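Oct 1, 2024
Posted by Wayne Rudd to the Postora shop-and-studio list

Re: Dustpans for the shared tables

Rocío Zabala wrote:

> We are down to one dustpan that anybody likes, and it walks from
> room to room. The others have a hard front edge that has gone wavy,
> so you push the crumbs up to it and half of them go under. Before I
> order more, does anyone have a preference? I can spend up to 140
> for the whole building, brushes included. I would also like to
> settle whether the sets stay at the tables or go back in the hall
> closet, because right now it's both.
>
> Rocío

Rocío,

My vote is for the kind with a rubber lip. On a tabletop the lip matters more than the size of the pan. A hard plastic edge is all right on the floor, where you can lean on it, but on a table you are holding the pan with one hand at an odd height and you can't press it flat all the way across. The rubber bends a little and closes the gap.

The same goes for the brush. A lot of the cheap ones have stiff, widely spaced bristles that flick fine dust past the pan and onto the floor on the other side. Dense bristles move slower and keep the pile together. I would pay more for the brush and less for the pan if it comes to that.

I've put a picture in with this. It's the gray pan with the orange lip, and the brush with the orange handle. The handle has a hole in the end, so it can go on a hook.

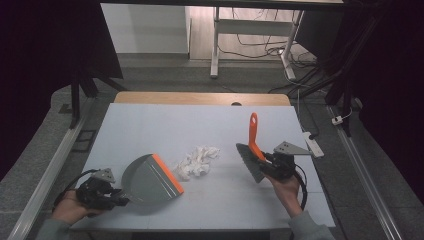 Ernő Bodnár asked me to pass on that he doesn't want rubber lips in the paint room. The last one in there picked up half-dried acrylic along the edge and left a streak on every surface after that. He would take a plain pan and scrape it clean with a putty knife. He also says wadded tissues and paper towels should be picked up by hand and put in the trash before any sweeping starts, as they drag the dust around.

I agree with him on the tissues. On the paint room, let him have the plain pan. We have a couple of old ones with a straight enough edge.

So what I would order is 4 sets with the rubber lip: two for the long tables, one for the sewing room, and one for the kitchen. Geltach sells pan and brush together, and the brush clips into the pan for storage. Vurkden has a heavier pan but you buy the brush separately, and I haven't seen the bristles in person. If you want to wait, Geltach usually puts out a new price sheet in January, but I don't think we should go that long with one good pan.

As for where they live, I say hooks at the end of each table and nothing in the closet except the big floor broom. When the sets were in the closet people wiped crumbs off with their sleeves. I have hooks and can put them up when the order comes in.

One more thing. Wash the lip with dish soap every so often and let it dry flat. If it dries folded it keeps the fold.

Wayne

Recent messages on this list:
Key to the supply cabinet (Florencio Benítez)
Re: Key to the supply cabinet (Ignacio Rivas)
Long table, wobble at the window end
Labels for the scrap bins
Re: Dustpans for the shared tables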